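Minutes of the equipment planning meeting, Jenddale workshop

Held Wednesday, starting a little after 10 am once the kettle had been seen to. Folasade Bassey in the chair, Müzeyyen Saraç taking notes. Apologies received from the Akpalu site, who were tied up with a delivery and sent their good wishes along with a page of comments.

1. Previous minutes

Accepted as circulated, with one spelling fixed. Folasade thanked everybody for reading them so closely this time, and said it made a lovely change.

2. Hand-held grippers

We spent most of the morning on this one, and a good morning it was. The programme has 2 pairs in regular use for recording kitchen tasks, and the robot team at Stirby would like more sessions each week than those pairs can reasonably cover. Müzeyyen had asked for quotes before the meeting. Andetberg came back at $1000 a pair, cables included, with delivery in May if we order soon. The second supplier was dearer and rather vague about spare jaws, so we left that quote on the table for now.

There was a long and friendly talk about whether to buy the pairs all at once or in two lots. Folasade favours all at once, as the freight is the same either way and she would like every station working to the same pattern. Müzeyyen would sooner keep a bit of money back until we know how the jaws wear. In the end we settled on 4 pairs now, and we'll look at it again after the winter.

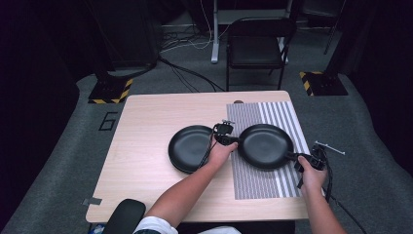

Cabling took us longer than anyone had planned for, though it was time well spent. The Andetberg price covers the standard lead, and the question was whether to pay extra for the longer one. With pan work at the table, one lead hangs down past the right-hand edge toward the floor while the operator has hold of the pan handle, and Müzeyyen would like enough slack there for a taller person to reach across comfortably. Akpalu's comments asked for the same thing, so we'll get the longer lead priced for every pair and add a few clips to the order.

3. Cookware and small items

A modest list, happily. More pans in different sizes, as the Stirby people are keen to have some variety in handles, plus a few lids and another table mat or two in a plain colour. Folasade offered to go round the shops herself and keep the receipts. Agreed, with thanks, and a gentle reminder that receipts need to reach Müzeyyen in the same month.

4. Spares and upkeep

Agreed to set aside 25 per cent of the gripper cost for spare jaws, leads and repairs. Folasade felt this was on the generous side, but came round after hearing what last year's repairs had done to the stationery budget.

5. Other business

Akpalu would like to borrow a pair for a short while once the new ones arrive. No objection, provided they're booked out in the usual way and come back with their leads.

Actions

Müzeyyen: ask Andetberg for the longer lead price and a firm delivery week.
Folasade: cookware and mats.
Müzeyyen: reply to Akpalu about the loan.

Meeting closed at 12.15 pm. Next meeting to be arranged when the revised quote is in.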